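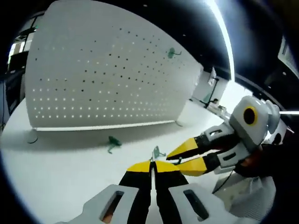
New tips and a steadier board for the pegboard station
1 Nov 2021

Anyone who has walked past the pegboard station at Pemar lately will have noticed that it has been quiet for longer than usual, and we are happy to report that it is back in service after the most thorough going-over it has had since it was put together in January. It took 30 hours of bench time in all, spread over more afternoons than we had planned, and we would like to thank everyone who gave up their turn in the meantime and was so nice about it.

For those in the other building, the station is a simple one. A white perforated board stands on a white table, and the operator works with a pair of hand-held grippers, one for each hand, picking up little plastic pieces and putting them on the board. Every run is recorded and goes to the Ramari arm, which learns the job from it. A sloppy gripper makes for sloppy recordings, and by the end of the summer we had more of those than we cared to look at. Of the last 478 runs before the shutdown, 105 had to be thrown out, most of them for pieces that slid in the jaws on the way up.

The tips got the first look. The yellow pads had worn smooth at the points, where all the pinching happens, and a full set has now been replaced on both grippers. Deligiannis, who supply our spare parts, were good enough to send a second set along in the same box (it is in the top drawer, please leave it there!). The fingers were then opened and closed against a gauge until the pads met evenly, a fussy job that has to be done over again every time a screw is touched. 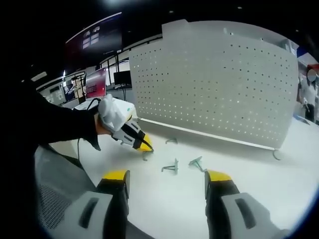 Station News, page 3

Next came the cables. The thin black lead at the back of each gripper has to follow the operator's arm without tugging, and ours had been tied down too short, so that reaching for the far end of the board gave the wrist a little pull. Both leads now have more slack. Please let them hang loose, and look for kinks before you start.

The board itself had picked up a wobble, small enough that you only felt it when you pushed a hook into one of the holes. The feet have been reset and the rail along the bottom tightened,
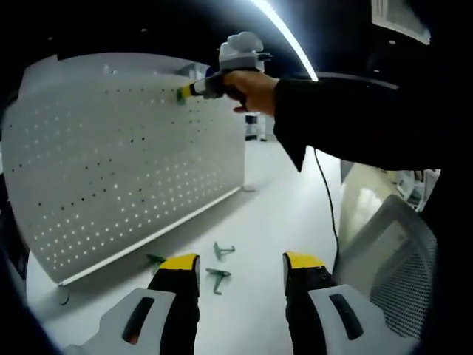 and the board now stays put when you press on it, even up in the top rows. We also went through the holes by hand with a gauge pin, all 382 that the Aritz program uses, and cleaned out the tight ones.

From here on the station gets a short check each morning: wipe the pads, close the jaws and look for a gap, run a finger down the cables, give the board a gentle push. The sheet is clipped to the shelf. Bookings are open again, and mornings are already filling up, so afternoons are your best bet for now.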